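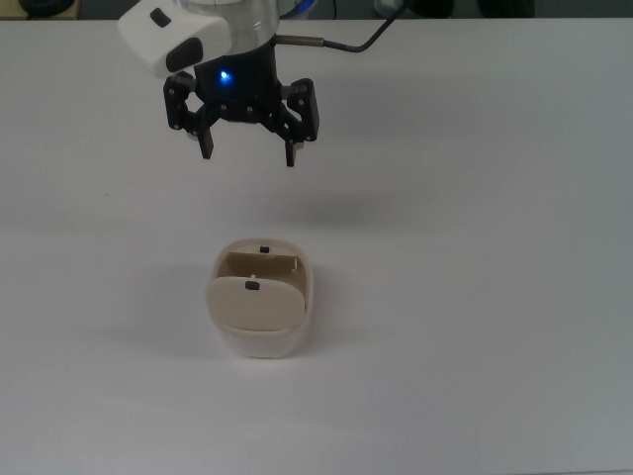
A plain white tabletop.

Keeping whole spices, flours and curry leaves fresh at home

Most spices bought by the bag end up half used at the back of a cupboard. Cumin and coriander seed will put up with that for a while. Ground turmeric and garam masala will not. The tips below are for a normal apartment kitchen with no pantry.

Buy whole where you can. Whole cumin, coriander, black pepper, cloves and green cardamom keep their smell for a year or more in a closed jar. Ground versions start to fade in a few months. If you only cook Indian food on weekends, buy the smallest bag of anything ground, even when the big bag looks like a better deal.

Sort before you store. Pour the seeds out on a pale surface and spread them with the side of your hand. Small stones, stems and bits of husk turn up in coriander and ajwain more than in anything else. Check cumin for fine webbing, which means pantry moths. Throw out the whole bag if you find any and wash the shelf with soapy water.

Jars. Glass with a screw lid is best. Plastic tubs take on the smell of asafoetida and never lose it. Keep asafoetida in its own container, inside a second container, away from tea. I use 16 jars of the same size, so that any lid fits any jar. They are a brand called Kokeo, but old jam jars work just as well once the lids have been boiled and dried.

Label the lid if the jars live in a drawer, and the side if they live on a shelf. Write the name and the month you opened the bag. Masking tape is fine.

Dry roasting. Roast whole spices in a heavy pan on low heat, one kind at a time. Cumin takes 60 seconds or a little more on my stove, coriander longer. Take the pan off when the smell rises – the seeds go on cooking in the hot metal, so tip them onto a plate right away. Grind only after they are completely cool. Warm spices clump in the grinder and sweat in the jar.

Cleaning the grinder. Run a spoonful of dry rice through it, tip it out, and wipe with a dry cloth. Do this twice after fenugreek.

Flour. Atta and besan go stale faster than white flour. Freeze a new bag for two days, let it come back to room temperature unopened, then move it to a tin. In May and all through the summer I keep atta in the refrigerator. Naveen Garg, who reads this page and grinds his own, suggests buying no more than 6 weeks' worth at a time, and I agree with him.

Curry leaves. Wash them, dry them on a towel overnight, and pull them off the stems. Freeze in a flat bag. They go black if they are put away wet. Use them straight from the freezer and stand back from the hot oil – they spit.

Green chilies. Take the stems off before they go in the refrigerator. Line the box with a paper towel and change it when it feels damp.

Ghee. A closed jar does not need refrigeration. Always use a clean dry spoon.

Tamarind block. Once opened, wrap it tightly and keep it in a jar in the refrigerator. Cut off what you need with a wet knife.

Red chili powder. It loses color in light before it loses heat. Keep it in the darkest spot you have, and never over the stove.

From the comments: Ludmila Tichý asks if whole nutmeg is still good after 18 months. Scratch it with a fingernail. If you can smell it, grate it and use it.

Next on the list is cleaning a cast iron tawa that has gone sticky.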